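Do you and your dog love getting out on the trail together? Come hike with us! Falinen is looking for up to 19 owners and their dogs for our summer trail group, and beginners are very welcome (two-legged or four-legged).
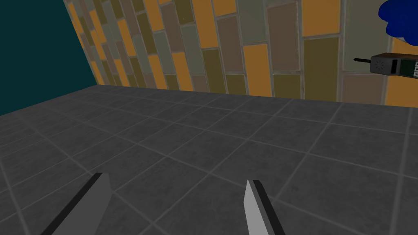
Dark square floor tiles with lighter grout lines

We meet at the Gunitz trailhead every weekend in June and walk for 2 hours at an easy pace, with plenty of sniffing stops. Your dog should be up to date on shots, okay on a leash and happy around strangers. Size and breed don't matter one bit.

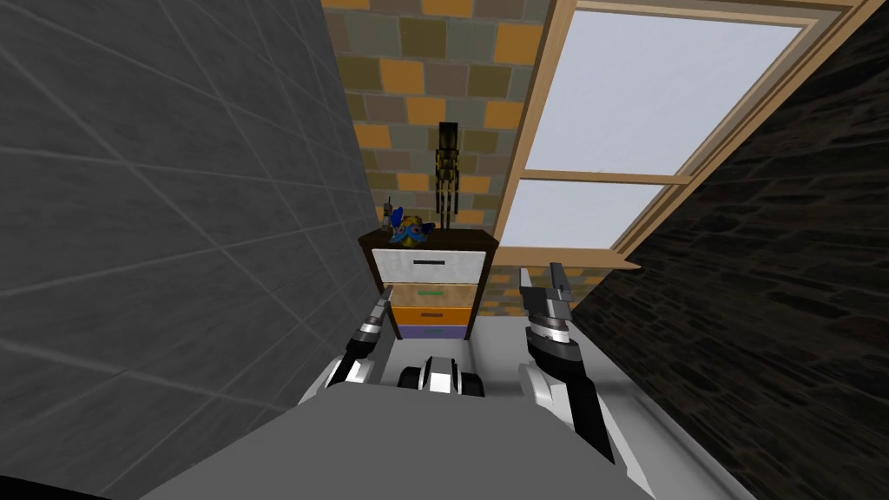 Bring water, a bowl and some treats your dog goes crazy for. We'll practice passing other dogs calmly and coming when called, and after each walk we'd love to hear how it went for you both!

There's no fee. To sign up, send Tane Hapeta your name and a few lines about your dog by Wed 13 April.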